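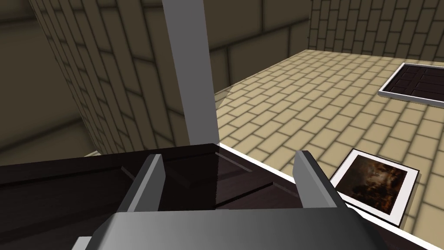

Work with us > Current calls > Simulation operators

Simulation operators wanted for the Landeg collection

Indside is looking for people to sit in a chair and drive a robot that doesn't exist round rooms that don't exist either. The pay, we are glad to say, is real.

The robot lives in a simulator called Vollard. It has a two-fingered gripper, no opinions, and very little idea what to do with a cabinet door. Your job is to show it. You take the controls, do the task properly, and the software keeps a record of every movement so that a learning system can study it later and, with luck, pick up your good habits before your bad ones.

What you would be doing

Each shift is made up of short tasks called episodes. An episode starts with the gripper somewhere in a room and a line of instruction on your second screen. It might ask you to move to the middle of a dark wooden panel and stop with the fingers open on either side of a raised line. It might ask you to pick up a framed picture from a tiled floor and put it down again a little to the left. You do it, you mark it as done or spoiled, and the next one loads.

A good episode takes less than a minute. A bad one can take a good deal longer and usually ends with the picture somewhere under the panel.

The rooms have brick walls, tiled floors and furniture that turns up in places no sane person would leave it. You will get used to this. You will also get used to seeing most things from just behind the gripper, which hides whatever you most want to look at. There is a second view you can switch to, but we ask you to leave it alone during recorded episodes, as the learning system doesn't get to see it and ends up copying decisions it has no way of understanding.

We need up to 100 usable episodes from each operator per shift. Some people get there comfortably and some don't. We would much sooner have 50 clean ones than a full set done in a temper.

What we mean by clean

- The gripper goes where it needs to go without touring the room first.
- Pauses are fine. Dithering is not. You will learn the difference in training, mostly by watching your own recordings, and we apologise for that in advance.
- If you drop something, pick it up and carry on. Recoveries are useful to us. Keep the episode and tick the box marked "recovered".
- If the physics misbehaves and an object shoots through the ceiling, mark the episode as spoiled and add a note. "Went through ceiling" will do.
- Don't rush the last inch. Most spoiled episodes are spoiled there.

Who we are after

You don't need a degree, a background in robotics or any knowledge of code. Past operators have included a piano tuner, a retired crane driver and several people who were between things. The crane driver was alarmingly good.

You do need steady hands, patience with repeated work and the ability to read an instruction to the end before starting it. You should be comfortable looking at a screen for a couple of hours with breaks. If computer games with a moving camera make you queasy, please try our short test session before you give notice anywhere else.

Experience with games is welcome but cuts both ways. Keen players tend to be quick on the controls and also tend to try things, such as seeing whether the gripper can stand on a shelf. We have that episode already.

Hours and place

Shifts last 3 hours, with a morning and an afternoon slot. Two breaks are built in and you are expected to take them. The work is done at our office, on our machines, using a Sonik hand controller. It is light and fairly comfortable and looks like something from the bottom of a toy box. Left-handed versions are available, so do say when you apply.

Training takes 2 shifts and is paid at the same rate as everything else. The collection opens in February and we would like operators who can stay until it closes, though we know life has other ideas.

Operators are paid by the hour and never by the episode. We tried it the other way on an earlier project and got a great many very fast recordings of a robot knocking things over.

What happens to your recordings

We keep the movements of the controller, the simulated view and the notes you type. There is no camera or microphone on you, so you may say what you like to the gripper. Recordings are stored under an operator number, and your name is kept separately for payroll.

How to apply

Send a few lines to Prys Morgan, who runs the Landeg collection, telling us which slot you would prefer, which hand you use, and about one dull job you have done well. A CV is optional. If we think it could work, we will invite you in for the test session, where you will have half an hour at the controls and a cup of tea. You will hear from us either way.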